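Workshop notebook -- Murthy house, hallway and laundry corner
June, a little after 4

Back to the hallway again, which I keep promising myself will be the short job of the afternoon and never is. The plan today was just the clothes and the floor by the doorway, leaving the sofa room for whoever comes after me. I do like this house. The terracotta tile is lovely to look at and forgiving of dust, but small things vanish on it, and I walked past the bottle cap more than once before I noticed the orange.

The lavender-pink bucket is on the light blue child's chair for now, with the beige cloth piece and the black garment in it. I'm fond of the chair as a stand -- it saves bending all the way down, and the bucket seems happy there. Shoes and slippers are still all over the left side, pink and dark ones mixed together, and the straps are in a tangle I have not had the heart to start on.

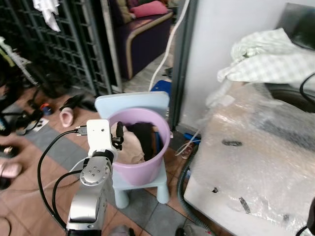

Yamuna Iyer wrote back that darks and lights ought to be split before they ever go in a bucket, and that she would sooner have 2 small buckets than one big one, as we did at the Warkent flat. She also asked that shoes be paired before anyone sweeps.

Fair points, both of them, and I'll try the split tomorrow morning. We do have a second bucket in the Provetti crate, if I can remember which shelf the crate went to. Shoes first, then the paper card (check with the family before throwing it out), then the broom. Leave the white cloth on the rack until somebody says where it lives.

Must be done by 6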